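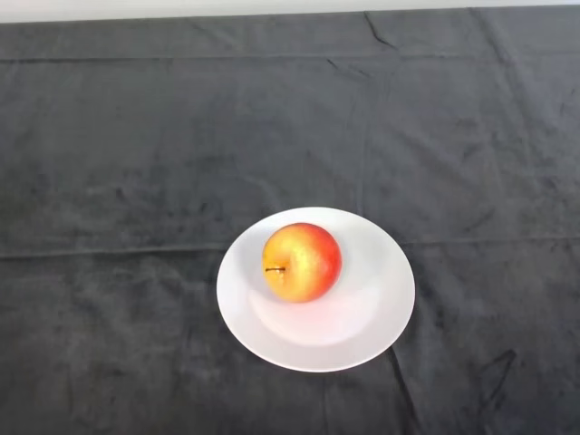
Figure 1. Apple on plate, demonstration table.

Section 4: Setting Up the Open Day Demonstration

This section applies to the Waltik arm when it is shown to visitors at the Fasville centre. Staff should complete steps 1 to 9 before the doors open on Wednesday.

4.1 Preparing the table

1. Lock the table castors and confirm that the arm is powered off at the wall.
2. Lay the dark grey cloth so that it covers the whole working surface. Creases left from storage need not be ironed out.
3. Place one white plate on the cloth, within reach of the arm. Use a plain plate only.
4. Set out one apple. Red and yellow fruit shows up well against the cloth.

CAUTION: Keep visitors 2 metres from the table whenever the arm is energised. The barrier tape is stored with the spare fuses.

4.2 Choosing the starting layout

5. For the "unload" task, begin with the apple on the plate. For the "load" task, begin with the apple on the cloth to the left of the plate and the plate empty.

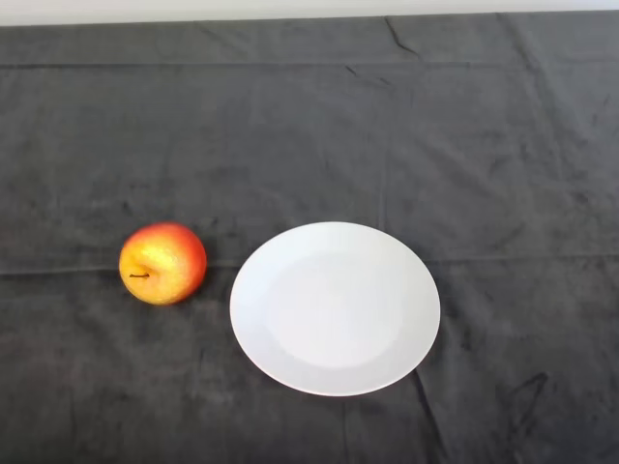
6. Leave a gap between the fruit and the rim. The apple may lie on its side, and the direction of the stem is not critical for either task.
7. Select the matching program on the Terside console. The load task is program 17 and the unload task is program 50.
8. Run the program once at reduced speed with a second staff member at the emergency stop.
9. Record the result in the Rahimi log book, including any dropped fruit.

NOTE: If the console displays code 189, the camera calibration has expired. Repeat the procedure in Section 3 before continuing.

4.3 During the demonstration

10. Announce the task aloud before pressing Start.
11. Return the table to the starting layout between groups. Do not reach across the cloth until the status light is green.

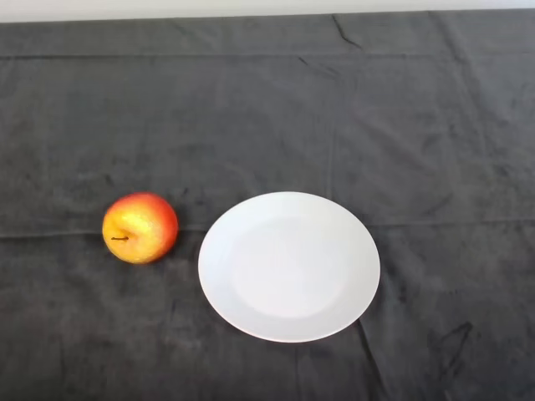
Tahmineh Taheri asks that presenters also allow time for questions after each run, as visitors at the November open day wanted to know how the arm decides where to close its fingers and were moved along too quickly.

12. At the end of the session, park the arm, switch off at the wall and fold the cloth.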